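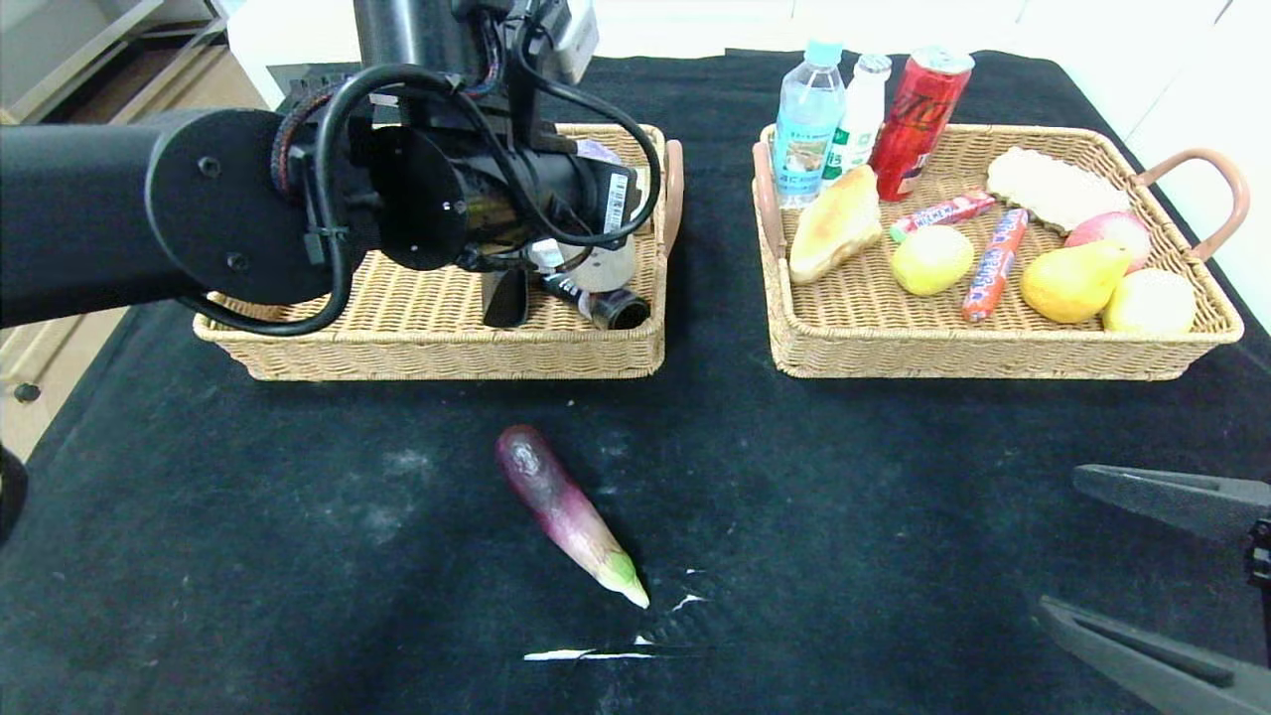
Liên Vũ wrote in after the last issue to ask why the sorting cell loses its left wrist every time we swap a cable, and could we please put the fix somewhere people can find it. Fair. So this item is the fix, plus the rest of the upkeep on that cell, typed between two other jobs.

Short version: it was the loom. Not the joint, not the software. When the Zodell cable kit went on, the loops at the wrist were tied with the arm folded in. Fine folded in. Reach out over the far end of the left basket and the braided sleeve pulls tight, the connector lifts a hair, wrist drops out. Log says "comm timeout," everybody restarts Navier, arm comes back to home, sleeve goes slack, works again. Looks like a software fix. Went on like that for most of December.

What to do when you retie it:

Power off at the cell, not just the stop button.
Move the arm by hand to full reach before any tie goes on. Leave slack at the joint, enough to get two fingers under.
Ties snug, not tight. Cut the tails flush, they scratch.
No tie across the sleeve itself. Tie either side of it.
Run the slow wrist sweep 3 times, watching the connector and not the screen.
Write the serial from the wrist label in the book if you changed anything past the joint. Last two entries dont have one.

After the retie we ran 162 picks with no dropout. Before that the best run was 23. I'd like a longer one before calling it closed, but I'm using the cell again and so should you.
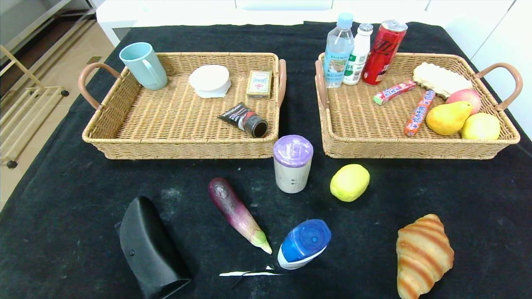

Page last changed: December, 4:40 pm (fingertip section added, sweep count corrected)

Fingertips next. The textured pads wear smooth at the front edge first and you won't see it, you'll feel it. Rub a thumb across, old pad against a new one from the drawer. Smooth round fruit shows it up before anything else does: the lemon squirts out, then the pear starts to turn in the grip. The eggplant hides it, plenty of length to hold on to. So if the lemon is going wrong, look at pads before you touch grip force. Somebody had wound the force up on the right hand to cover for worn pads and the croissant has paid for it.

Pads are the Barnus ones, same as before. Swap both fingers together, never one. Wipe the seat first. Then rerun the grip zero or the fingers will think they're closed when they aren't. Pad change is due at 2000 cycles, counter is on the Navier status page, reset it yourself after, it does not reset on its own.

Table and baskets. The two trays have to go back where they were. Handles end to end, far side of the table, small gap in between. If a tray has been shoved along, rerun the basket teach, takes a few minutes, much quicker than chasing a bad place pose all afternoon. Check the handles too while you're at it. The curved ones stick up higher than the model has them and a low approach will clip one. Come in from above, always. There is a minimum height set now and please leave it set.

The black cloth: smooth it flat, pull the wrinkles out toward the edges. Lint roller for the dusty marks, no spray anywhere near the grippers. The pale streaks near the front edge give the depth check a false edge now and then. Not often. A spare cloth is on order from Diệp and we'll change over when it comes.

Bottles go in with caps on. Check them. Put the items on the list back on the cloth after a run, dont leave them in the trays over lunch, the next person starts with a full basket and a start check that fails for no obvious reason.

Still open: the right arm loom was tied the same day as the left and is probably just as short. It hasn't dropped out yet but it doesn't reach as far either. Booked in for the next quiet morning. Until then keep right side picks on the near half and if the wrist does go, don't restart, leave it where it stopped and come get me so we can look at the connector in position.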